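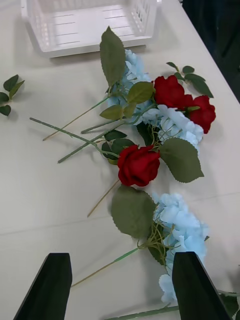 *Roses, hydrangeas and the white basket they're supposed to go in*

## Fake roses and hydrangeas in a shallow basket — how do I stop them looking like a pile?

**Grażyna Dudek**

Hi all! I have a bunch of artificial flowers, red roses and pale blue hydrangeas, and I want to turn them into something for the long table by my front door. The basket is a plain white plastic tray type, pretty shallow, with ridges or slots in the bottom and little openings along the side. I already own it and I'd love to not buy another container (my husband has opinions about how many containers we own).

I've tried it twice now. The first time I just laid everything in and it looked like I'd dropped my groceries. The second time I stood the roses up in a lump of clay and they leaned over before dinner. The hydrangeas are so fat and round that they take over, and the leaves keep coming off in my hands, so now I have loose sprigs all over the place as well.

What do I do first? Do the big ones go in before the small ones? And do I have to cut the stems? I'm scared to cut them, I got them at the Parow closing sale last February and I can't get the same ones again.

---

**Selorm Ayaaba**

I do the tables for our family parties and I've wrestled with exactly this kind of basket, so here's what works for me.

Forget the clay. Get a block of dry floral foam, the gray or brown kind sold for silks. The green wet stuff crumbles when you push a fake stem into it. Cut it a bit lower than the rim and tie it down with thin wire through those slots in the bottom. That's the one good thing about a slotted tray, you get tie points everywhere. I use two wires, crossed, and twist them underneath, then fold the sharp ends flat so they don't scratch your table. A Holico block is what I have at home but any brand of dry foam is fine.

Then hydrangeas first. Push them in low, so the heads nearly sit on the rim, and don't line them up. I like two close together and another one off by itself at the other end. They hide the foam for you, so being fat and round is a plus at this stage!

Roses go in after that, in the gaps, and higher than the blue ones. Pick your biggest bloom and do that one before the other roses. Hold it upright by the middle of the stem and turn it slowly until you find its good side, because every fake rose has a flat side from being squashed in a box.

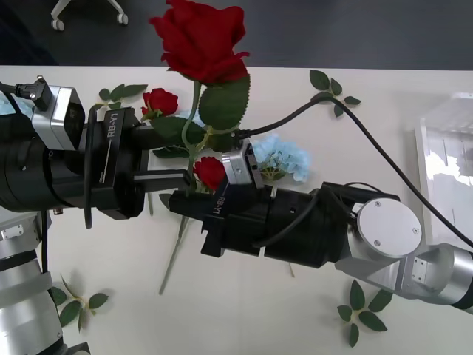 Once you know which way it faces, keep your fingers on that part of the stem and push straight down. If you grab it up near the bloom the head can pop off, and then you're hunting for the glue gun. If it still leans, take it out and go in at a new spot. Going back into the same hole just makes the hole bigger.

About cutting: you don't have to. Most of these stems have wire inside, so try bending the bottom into a J and hooking it into the foam sideways. I leave 6 inches on the tall ones and bend away the rest. If yours turn out to be solid plastic with no wire, okay, then you'd have to cut, but do the least favorite one first.

Save the loose leaves! Poke them in along the edge at the end, tips pointing outward, and let a few hang over the rim. White plastic looks a lot less like an office tray with some green over it.

---

**Dinesh Mondal**

just use a vase

---

**Asanka Sheikh**

Agree with Selorm on nearly everything, but I'd put the leaves in before the roses. I find it easier to judge the gaps when the green is already there. Try both, it all pulls out again anyway.

For leaves that keep falling off, put a tiny dab of clear craft glue where the sprig slides onto the stem and leave it alone until the next morning. I used hot glue on mine once and got those spiderweb strings all over the petals — a hair dryer on low got rid of most of them, but I wouldn't want to do it again.

Also, if the petals look crushed, a bit of steam from a kettle helps with fabric ones. Keep your hands out of it and test one petal at the back. Don't do it to foam or plastic flowers, they go weird.

And take everything off the table and lay it out by color before you start. I never used to bother and I always ended up with all the red on one side.

---

**Grażyna Dudek**

Thank you Selorm and Asanka! (Dinesh, I don't have a vase that wide.) I checked and there is wire in the rose stems, so no scissors for now. Getting foam tomorrow. Does the wire need to be green, or will any thin wire do if it's underneath?

---

**Selorm Ayaaba**

Any thin wire. I've used the twisty stuff off a bread bag.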